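The bedmakers

7 comments | Share | Save for later

Morning at Jenbridge starts with somebody messing up a bed. Pull a corner, chuck a pillow, stand back. Then the operator takes hold of the controls, the arms come up, and another example goes onto the pile.

They need a lot of them. The count stood at 1541 when I arrived, and the team wasn't happy with it — too many of those were made in the same fortnight, by the same two people, in the same rather careful mood. A learning system copies what it's shown. Show it two careful people and you get a machine that makes beds like those two, and gets stuck the moment a pillow lands somewhere they'd never have put it.

So the work has moved out of the lab and into bedrooms. Real ones, mostly, in flats lent by friends of the project, plus a couple of mocked-up rooms at the back of the Warnura building where the heating is either off or tropical. I spent most of a week going between them. Coffee bad. Company good.

The project is called Ccori. It wants a robot that can tidy a bedroom without being told where everything is. Beds were meant to be the easy bit. A bed doesn't move, it's about the same height everywhere, and you can walk round most of it. What the planners hadn't reckoned with was softness. A cup has a handle and the handle stays put. A pillow is a different shape every time you let go of it, and its corners fold under themselves, and the filling slides down to one end so the half you've grabbed comes up and the other half stays exactly where it was.

Eliécer Pacheco runs the sessions. He has done the job long enough to hear a bad grasp before he sees it, or says he has. There's a small change in the motors, apparently. I sat next to him for 17 attempts one afternoon and heard nothing at all, but he was writing "slip" on his sheet each time before the pillow had gone anywhere.

His rule is that you go in slowly, and you don't close both hands at once. One to hold, one to move. New operators do the opposite, they swoop in with both and squeeze, because that is what you'd do yourself at home and never think twice. With your own fingers you'd feel the cloth bunch up. Through the controls you feel next to nothing, so you have to learn to look for it instead — the crease that suddenly sharpens, the print on the pillowcase stretching out of shape.

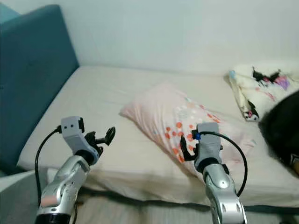
Patterns are no help to the machine and it should stop being given so many, Ristetti wrote in the project's shared notes, which anyone in the building can add to and most do. Plain white bedding for the first thousand, then bring in the colours. The reply underneath was one word long and I can't print it.

It's a proper argument though, and it has been going since January. One camp wants things clean: same sheet, same light, one thing changed at a time, so that when the model fails you know what to blame. The other camp says homes aren't like that and never will be. Dots, cartoons, stripes, a duvet cover older than the operator. People in the room as well, sitting or sprawled wherever they happen to be. If the system only ever meets an ideal bed it'll treat everything else as a fault.

Pacheco is in the second camp but he's not loud about it. He puts it in terms of time. You can gather tidy examples for a year, he told me, and then spend another year finding out what you left out of them. He'd sooner have the mess early.

The other thing they fight over is failure. Should a dropped pillow be kept? For a long while the dropped ones were deleted at the end of the shift, all of them, and the numbers looked lovely. Then the trained model was given a go on its own, dropped a pillow, and simply carried on — arms up, arms across, placing nothing very neatly at the head of the bed. It had never seen anybody drop one and go back for it. It didnt know that going back was a thing you could do.

Now the drops stay in, so long as the operator recovers. Three tries, then stop and mark it. Some of the most useful examples in the whole set are ugly ones, I was told: a corner lost, a pause, a hand coming round the other side to have another go. The pause matters too. They used to trim those.

It is tiring work. Shoulders, mainly, and eyes. Shifts are kept short and there's a biscuit tin of legendary status. An operator can get through a decent stack in a morning and then hit a wall, and after that the attempts get sloppy in a way that isn't useful-sloppy, just bored. Pacheco watches for that as well. He'll call a break mid-reach if he has to.

Then there is the labelling, done upstairs with the blinds half down. Each attempt gets watched back and a line of plain words put to it. Pick up the pillow. Put it by the wall. Sounds simple untill you ask 3 people what counts as "by". Touching? Near? One labeller had been writing "at the top of the bed" for weeks while another wrote "at the head", and the model had begun treating these as seperate places. Two days lost on that.

I had a go myself, at the end. It was gone six and the good operators had left. Got one hand to the pillow, got the cloth, lifted, felt terribly pleased, and watched the thing unroll out of the fingers like a wet towel. Went back for it. Missed. Went back again and dragged it more or less where it was meant to go.

Pacheco saved it. Labelled it, too. "Recovered, eventually," it says in the log.

Share this article (17)

More from this section
- The warehouse that sorts its own post
- Folding a towel, the hard way
- What the lift engineer heard
- Letters: your replies on robot lawnmowers

Contact the desk | Copyright and reuse | Back to top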